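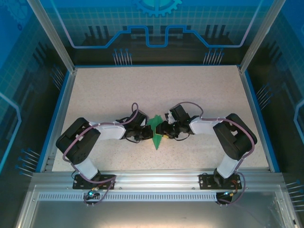

Can a Robot Do Your Chores Yet?

Home | Machines | Weather | Animals | Ask Us

Updated 10/3/21

Short answer: a few of them, some of the time. A robot can vacuum a flat floor. It can wash dishes if you count the dishwasher as a robot, and some engineers do. It cannot yet walk into your bedroom, pick up your socks, find the matching ones and put them in the right drawer.

To see what is hard about this, look at the two arms. They are fixed to a rail, one on the left and one on the right, and their grippers meet near the middle of the table at a small green object with points. Holding one small thing with two hands is a job you learned before you could talk. For a machine it is a serious problem.

What is a gripper?

A gripper is the robot's hand. Many grippers have only 2 fingers. Your hand has five, plus skin that can feel pressure, heat and slipping. A simple gripper feels very little. It closes until a motor meets resistance, or until the program tells it to stop. If it closes too little, the object drops. If it closes too much, a soft object gets squashed.

The small motors that move an arm like this are called servos. A servo turns to an angle and holds there. There is one at each joint. To move the gripper to a new spot, the computer has to work out an angle for every joint at the same time.

Why use two arms?

Try folding a towel with one hand behind your back. It can be done, but it is slow. Opening a jar, tying a bag and buttoning a shirt are all two-handed jobs. With two arms, the computer has twice as many joints to plan. It must also keep the arms from bumping into each other, and both must agree on where the object is. An error as wide as a pencil line can be enough to miss.

How does a robot learn a chore?

One way is to write out every motion. This works in a factory, where each part arrives in the same place. It works badly at home, where nothing stays in the same place.

Another way is practice. A person guides the arms through the job many times, and the computer records the motions. In February a small workshop in Denville tried this with a sorting job called Plitadness: pick up a soft shape, pass it from one arm to the other, and set it in a tray. The workshop recorded 300 practice runs. Then the arms tried it alone. They finished 63 tries out of 100.

That is a good score for a machine and a poor one for a person. If you dropped 37 plates out of 100, you would be asked to stop helping with the dishes.

What about stores and shops?

Shops are easier than homes. The shelves are straight, the boxes have printed codes, and the lights stay on. A machine can carry boxes down an aisle or scan a shelf for gaps. Putting loose fruit in a bag is harder - each pear is a slightly different shape, and pears bruise.

Chores from easier to harder

1. Vacuuming a flat floor
2. Moving a box from one marked spot to another
3. Sorting blocks by color
4. Loading mixed dishes
5. Folding laundry
6. Cleaning up a bedroom

Machines do the first two every day. The third works well on a table with good light. The last three are still mostly done by people, and for now that includes you.

Words to know

Joint: a place where an arm bends or turns.
Servo: a motor that moves to an angle and holds it.
Rail: a straight bar that parts can be bolted to.

772 shares | 63 comments

Contact Weline | © Weline | Back to top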